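Changing the boiler over

I said I'd write up the heating once we had a full winter behind us, so this is it. We had the oil boiler taken out last June and a Juntunen pellet boiler put in the same outbuilding. The old tank went at the same time, and I don't miss it.

The work took eight days against the five we were quoted. Most of the delay was the flue, which came in the wrong diameter and had to go back to Tivska. The fitters were good about it and worked until seven most evenings to catch up. We had no hot water for three of those days.

Over the winter we burned 34 sacks a month at the worst of it, in January, and far fewer either side. The total for fuel came to 2,038, delivery included. The last full year on oil was more than that, though it was a colder year and we had the back bedroom heated then, so I wouldn't read too much into it.

Things I would do differently. I'd put the hopper on the other side of the door, as every sack has to be carried round the boiler. I'd also buy the bigger ash pan from the start. The small one wants emptying every four days in cold weather and the big one goes 14.

The thermostat is a Clemo and it's fine. The instructions are poor. If the display shows a flashing drop, hold the left button until it stops.

Pellets come from the yard at Hakholm. They will deliver a full pallet, but the lorry won't come up our lane, so they leave it at the bottom and I barrow it up. For smaller amounts I drive over myself. Go before nine in the morning if you can, as the yard gets busy and the road through the village is slow after that.

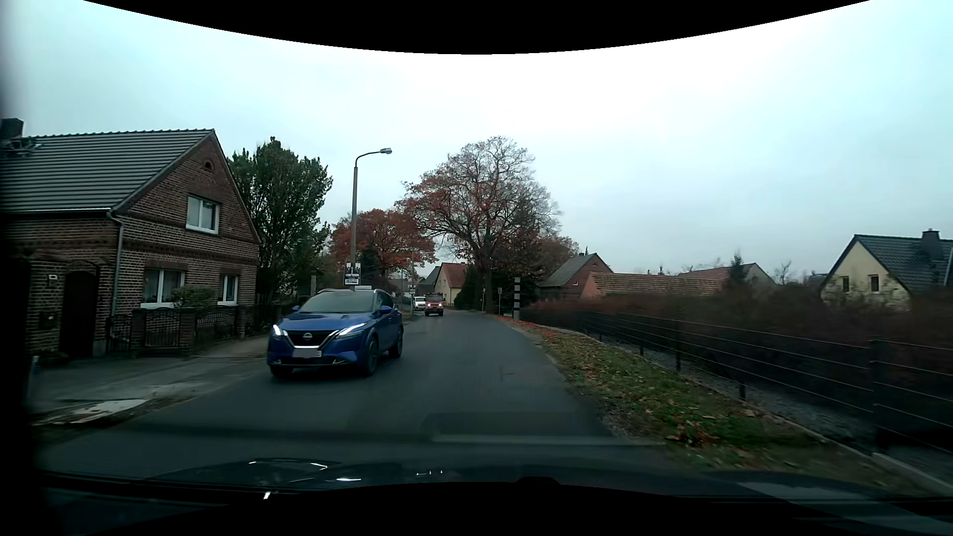 Through the village on a grey day.

The first service is due next month. I've been told to let the boiler go cold the night before and to have the ash pan empty. I'll add the cost here when I have it.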